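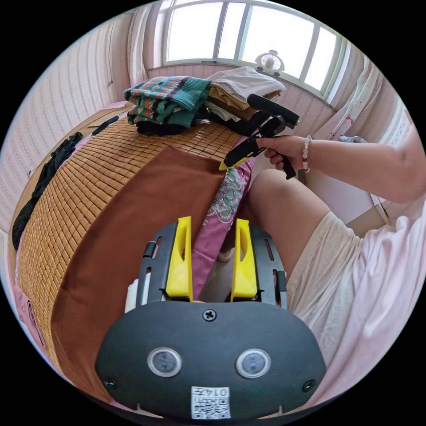
Budget for hand-held gripper pairs, household clothing tasks: what am I leaving out?

Posted by sulau_bench in Equipment and Purchasing

I have to submit an equipment budget for the Sulau project by the end of the month. We will record people handling clothing on beds in ordinary bedrooms, using two hand-held grippers, one per hand, with the cameras on the grippers themselves. No arm is used at this stage. The recordings will be used later to train a two-arm setup, which is budgeted separately.

Current assumptions:

9 homes, one pair in use per home.
60 hours of usable recording in total.
Collection to be finished by August.
Quoted price per Wanar pair, with fingers and one set of cables: $1,060.

My draft has one line, which is nine pairs at the quoted price, $9,540. Purchasing returned it with the comment "accessories?" and nothing else. I have not run a collection like this before. Two things I need to settle:

Do I need a pair per home, or can pairs rotate?

What belongs on the accessories line for fabric work specifically? The garments are mostly knits, T-shirts and shorts. Typical surfaces are mattresses with a sheet or a woven sleeping mat on top. Lighting is whatever the room has, which in most cases means a large window.

Operators are right-handed with one exception, if that matters.

flatthorpe_ops

Rotate. With 60 hours spread over nine homes you are under seven hours per home. A pair assigned to each home would sit in a drawer most of the time. We ran a comparable schedule at Flatthorpe with 3 pairs: two out, one on the bench being charged, cleaned and checked. Your hardware line drops from $9,540 to $3,180, and the difference more than covers everything below.

Accessories, in the order I would fund them:

1. Spare fingers. On fabric the wear is at the tips, and it speeds up on woven mats where the operator drags the tip across the tile edges to get under a hem. Order one complete spare set per pair. Get them in the same color as the originals. If your processing locates the fingers by color, a mixed batch costs you a day of threshold tuning.

2. Storage. Work out the recording size per hour from one test session and multiply by three: the working copy, the backup, and the takes you will reject. Do not use the vendor's number.

3. A rigid case per pair, with cutouts. The finger mounts are what gets bent in a tote bag.

4. Lens cloths and a blower. Knitwear sheds. Check both lenses on both units between garments.

5. Label stock. Every unit needs its own ID on the housing, readable by machine and by eye. If left and right units get swapped between sessions and you can't tell which was which, the calibration for those sessions is useless. A QR code with the number printed next to it is enough. Tape over it with clear film. Handwritten numbers are fine as a stopgap but put reprints in the budget.

Handedness does not affect the hardware. It affects the instructions you give.

One planning item that is not a purchase: bright windows. With the bed next to one, the view outside washes out, and the exposure moves every time the operator turns toward it. Either lock exposure or buy a cheap diffusing curtain per pair. We did the second and I would do the first next time. 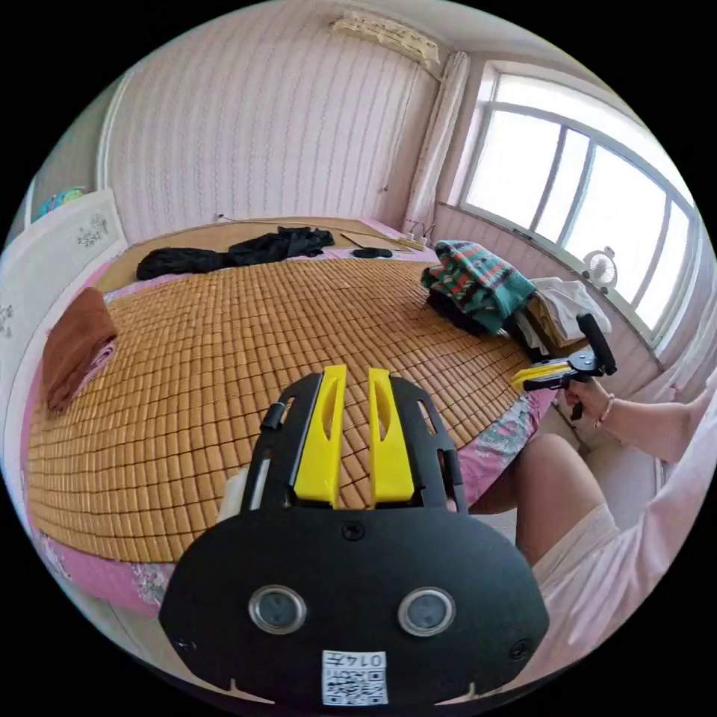
olivares_rental

Rent them

wanar_user_2

Agree with most of the list from flatthorpe_ops. Disagree on three pairs. It works if all the homes are in one town. If any are more than half a day apart, add a fourth, or the bench pair will be in transit when you need it. That makes the hardware line $4,240.

Items missing so far:

Operator time. A seated person at the edge of a bed, holding a gripper in each hand, gets tired in the forearms well before the battery runs down. We planned forty minutes on and twenty off. On that basis 60 recorded hours is 90 paid hours before setup and travel. Rejected takes are on top of that. It was our largest line by a wide margin and it was not in the first draft either.

Clothing. Do not rely on what is in the home. Buy a fixed set that travels with each case, including at least one heavy striped or patterned knit, something plain and dark, and some light cotton. Dark garments lose their edges on camera, so it is better to find that out in week one. Add laundry.

Consent forms and printing. Bedrooms contain personal things, and the lenses are wide. Allow an hour per home to walk through the room with the resident and move anything they do not want recorded.

On renting: Olivares does rent pairs by the month, and I have used them. Get the calibration files in writing for the specific unit numbers you receive. For a schedule running to August I would compare the monthly total with the purchase price before deciding.

sulau_bench

Resubmitted with four pairs, four finger sets, cases, storage, a clothing line and 90 operator hours plus travel. Will lock exposure. The homes are in two towns, so the fourth pair stays in.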